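Thirty packers at Leltthorpe in October. Two now – Nhàn and me.

We don't pack. We show the grippers how. Squeeze, lift, let go, again. Clip 1,517 by lunch and my thumb gone numb.

"Slower," Khôi said over the headset. "It learns your hurry."

So it would have my hurry. What else of mine, I wondered. The sigh?

Nhàn used to sing on the line. Now she dosen't, the mic picks it up.
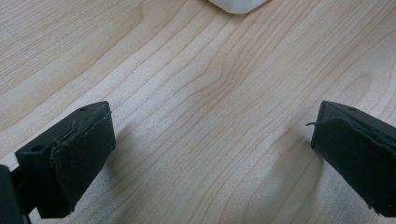 The pad was fraying again. I'd asked for new pads twice. Fingers open, wood table, something white up ahead. Go on then.

"Jenkins got his letter," Nhàn said, quiet.

I reached.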